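회사 소개 | Grurkimitz
홈 > 회사 > 회사 소개

Grurkimitz는 사람이 로봇에게 작업을 직접 보여 주는 방식의 교시 데이터를 수집하고, 이를 정제하여 납품하는 회사입니다. 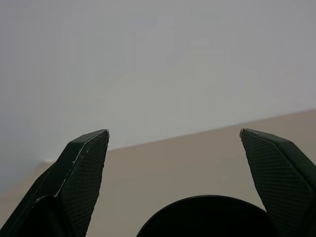 당사의 업무는 두 가지 방식으로 나뉩니다. 첫째는 작업자가 그리퍼 또는 로봇 팔을 손으로 잡고 움직여 궤적을 기록하는 직접 교시입니다. 둘째는 작업자가 별도의 조작 장치를 통해 로봇을 움직이는 원격 조작입니다. 두 방식은 기록되는 신호의 종류와 오차 특성이 다르므로 과제별로 구분하여 적용하며, 하나의 데이터셋 안에서 혼용하는 경우에는 에피소드 단위로 수집 방식을 표기합니다.

당사는 로봇 본체를 제조하지 않습니다. 정책 모델의 학습도 원칙적으로 고객사가 수행합니다. 당사가 책임지는 범위는 과제 정의서 작성, 작업대 구성, 시연, 기록, 검수, 포맷 변환 및 인도까지입니다.

연혁

Grurkimitz는 산업용 로봇 티칭 용역을 하던 엔지니어 2명이 설립하였습니다. 초기에는 티칭 펜던트로 경유점을 입력하고 사이클 타임을 조정하는 업무가 대부분이었습니다. 부품 위치가 일정하지 않거나 대상물이 변형되는 공정에서는 경유점 방식의 유지보수 비용이 계속 증가하였고, 이러한 공정을 보유한 고객사의 요청으로 시연 기록 업무를 시작하였습니다.

이후 시연 기록의 비중이 티칭 용역을 넘어서면서 기존 용역 부문은 신규 수주를 중단하였습니다. 기존 계약분에 대한 프로그램 수정은 계속 지원합니다. 현재 인원은 20명이며 시연 작업자, 기구 설계, 데이터 엔지니어링, 검수의 네 개 직군으로 구성되어 있습니다.

사업 부문

Trindance
원격 조작 수집 부문의 명칭이자 해당 부문에서 사용하는 자체 기록 소프트웨어의 명칭입니다. 조작 장치의 입력, 로봇 관절 상태, 그리퍼 개폐 값, 카메라 영상을 공통 시간축에 정렬하여 저장합니다. 명령값과 실측값은 항상 별도 채널로 보존합니다. 둘 중 하나만 필요한 고객사에도 원본에는 양쪽을 모두 남기며, 인도본에서만 제외합니다.

원격 조작에서는 작업자가 대상물의 반력을 직접 느끼지 못하는 구성이 많습니다. 이 경우 과도한 파지나 불필요한 재접근이 기록에 섞이기 쉽습니다. Trindance 부문에서는 작업자별로 그리퍼 개폐 패턴을 비교하고, 편차가 큰 작업자의 기록은 본 수집에 투입하기 전에 연습 세션으로 되돌립니다.

Dalgleish
직접 교시 부문입니다. 작업자가 팔을 잡고 움직이는 방식과, 팔 없이 손에 드는 그리퍼를 이용하는 방식을 모두 다룹니다. 팔을 잡고 움직이는 경우에는 중력 보상 설정을 세션 시작 전에 확인하며, 작업자의 손이 카메라 시야를 가리는 구간을 줄이기 위해 잡는 위치를 과제 정의서에 지정합니다.

손에 드는 그리퍼를 쓰는 경우에는 로봇의 관절 한계가 기록에 반영되지 않습니다. 사람의 팔로는 쉬운 자세가 로봇 팔에서는 도달 불가능할 수 있습니다. 따라서 수집된 궤적을 고객사 로봇의 기구학 모델로 재생하여 도달 가능 여부를 판정하고, 불가 판정을 받은 에피소드는 별도 폴더로 분리합니다. 삭제하지 않습니다. 로봇의 설치 높이나 방향이 변경되면 판정 결과가 달라질 수 있습니다.

작업장

작업장은 Bikorside 산업단지 내에 있으며 전용 면적은 400제곱미터입니다. 원격 조작 구역, 직접 교시 구역, 검수실, 부품 보관실로 구획되어 있습니다. 조명은 구역별로 독립 제어되고, 외광의 영향을 받는 과제는 창이 없는 구역에 배정합니다. 조명 조건을 의도적으로 변화시키는 과제에서는 조명 설정값을 에피소드 메타데이터에 기록합니다.

작업대의 높이와 카메라 고정 위치는 과제 시작 시 실측하여 도면으로 남깁니다. 수집 기간 중 작업대를 이동한 경우 재보정이 끝날 때까지 해당 작업대의 수집을 중지합니다.

수집 절차

1. 과제 정의
고객사와 합의하여 시작 상태, 종료 상태, 성공 조건, 허용되는 중간 동작을 문서화합니다. "물체를 옮긴다"와 같은 서술은 과제 정의로 인정하지 않습니다. 시작 위치의 범위, 종료 위치의 허용 오차, 놓은 뒤 그리퍼가 물러나는 거리까지 기재합니다.

2. 예비 시연
과제마다 80회의 예비 시연을 실시합니다. 예비 시연은 납품 수량에 포함되지 않습니다. 이 단계에서 과제 정의서의 모호한 부분, 시야 가림, 고정구의 간섭을 확인하며, 결과에 따라 정의서를 개정합니다. 개정 이력은 고객사에 공유합니다.

3. 본 수집
시연 작업자는 정해진 순서표에 따라 시작 배치를 변경합니다. 작업자가 임의로 배치를 정하면 특정 위치에 시연이 편중되는 경향이 있어, 순서표는 데이터 엔지니어링 직군에서 작성합니다. 작업자는 한 세션이 끝나면 휴식을 취하며, 연속 세션은 허용하지 않습니다.

4. 검수
검수자는 해당 에피소드를 시연한 작업자와 다른 사람이어야 합니다. 영상과 신호를 함께 재생하여 성공, 실패, 보류의 세 등급으로 분류합니다. 보류 등급은 두 번째 검수자가 최종 판정합니다. 실패 에피소드의 인도 여부는 계약 시 선택할 수 있으며, 인도할 경우 실패가 시작된 시점을 표기합니다.

5. 변환 및 인도
고객사가 지정한 포맷으로 변환한 뒤 체크섬과 함께 인도합니다. 좌표계의 원점과 축 방향, 단위, 그리퍼 개폐 값의 정의를 명세서에 기재합니다. 그리퍼 값은 0이 닫힘인지 열림인지에 대한 관례가 고객사마다 달라 명세서 첫 장에 표기합니다.

그리퍼 및 소모품 관리

파지 기록의 재현성은 손가락 끝단과 접촉면의 상태에 영향을 받습니다. 당사는 손가락 부품마다 관리 번호를 부여하고, 교체 시점을 에피소드 번호와 연결하여 기록합니다. 외관상의 긁힘은 그 자체로 교체 사유가 아닙니다. 교체 판단은 기준 시편에 대한 미끄럼 시험, 양쪽 끝단의 정렬 측정, 패드 들뜸 여부를 근거로 합니다.

손가락의 형상이나 패드 재질을 변경한 경우에는 동일 과제라도 새로운 데이터셋 버전으로 취급합니다. 변경 전후의 에피소드를 하나의 버전에 합치지 않습니다. 과거에 이 원칙이 없던 시기의 납품분에 대해서는 고객사 요청 시 부품 이력을 대조하여 버전 구분표를 제공합니다.

카메라를 손목부에 장착하는 구성에서는 손가락이 영상의 일부를 상시 점유합니다. 손가락이 보이는 범위는 장착 각도에 따라 달라지므로 세션 시작 시 기준 영상과 겹쳐 확인하고, 허용 범위를 벗어나면 브래킷을 다시 체결한 뒤 보정을 반복합니다. 렌즈 청소 후에도 동일한 확인을 실시합니다.

시연 작업자

시연 작업자는 전원 당사가 직접 고용합니다. 입사 후에는 장비 안전, 비상 정지, 과제 정의서 읽기, 기본 파지 동작의 순서로 교육을 받습니다. 교육 중의 기록은 인도 데이터에 포함하지 않습니다.

성과 평가는 시간당 에피소드 수로 하지 않습니다. 초기에 수량 기준을 적용하였을 때 동작이 전반적으로 빨라지고 접근 구간의 감속이 생략되는 문제가 확인되어 기준을 폐기하였습니다. 현재는 검수 통과율과 과제 정의서 준수 여부를 평가 항목으로 사용합니다. 작업자가 과제 정의서의 문제를 발견하여 수집을 중단한 시간은 정상 근무 시간으로 인정합니다.

안전

직접 교시 구역의 로봇은 속도 및 힘 제한을 적용한 상태로만 운용합니다. 제한값의 변경 권한은 기구 설계 직군의 지정 인원에게 있습니다. 원격 조작 구역에서는 로봇 동작 중 작업대 접근을 금지하며, 시작 배치를 변경할 때에는 조작 장치의 연결을 해제합니다. 비상 정지 장치의 동작 점검은 매일 첫 세션 전에 실시하고 점검 결과를 보관합니다.

데이터 권리 및 보관

계약에 따라 수집한 원본과 인도본의 권리는 고객사에 귀속됩니다. 당사는 고객사의 데이터를 다른 고객사의 과제에 사용하지 않습니다. 원본은 계약에서 정한 기간 동안 보관한 후 파기하며, 파기 확인서를 발급합니다. 영상에 작업자의 얼굴이나 신체를 식별할 수 있는 정보가 포함된 구간은 인도 전에 해당 부분을 가리거나 제외합니다.

취급하지 않는 업무

다음 업무는 수주하지 않습니다.
사람 또는 동물을 대상물로 하는 접촉 과제
과제 정의서 없이 수량만 지정된 수집
검수 단계를 생략하는 조건의 수집
타사가 수집한 데이터에 대한 품질 보증

타사 데이터의 포맷 변환은 가능합니다. 이 경우 당사의 책임은 변환의 정확성에 한정됩니다.

작업장 방문

계약을 검토 중인 기업 및 연구기관은 작업장을 방문할 수 있습니다. 방문은 오후 2시에 시작하며 사전 신청이 필요합니다. 다른 고객사의 과제가 진행 중인 구역은 공개하지 않습니다. 대상물을 지참하는 경우 치수와 중량을 신청서에 기재하여 주시기 바랍니다. 당사 장비로 파지가 가능한지 현장에서 확인할 수 있으나, 확인 과정의 기록은 인도하지 않습니다.

견적 문의 시 필요한 정보

사용 예정 로봇 및 그리퍼의 종류
대상물의 치수, 중량, 표면 상태
희망 수집 방식(직접 교시, 원격 조작 또는 병행)
필요한 신호 채널과 기록 주기
카메라의 수량과 장착 위치
실패 에피소드의 포함 여부
인도 포맷

항목이 확정되지 않은 경우 미정으로 기재하시면 예비 협의에서 정리합니다. 도면은 비밀유지계약 체결 이후에 제출하여 주십시오.

관련 페이지
Trindance 기록 소프트웨어 명세
Dalgleish 직접 교시 안내
시연 작업자 채용
Bikorside 작업장 오시는 길
개인정보 처리방침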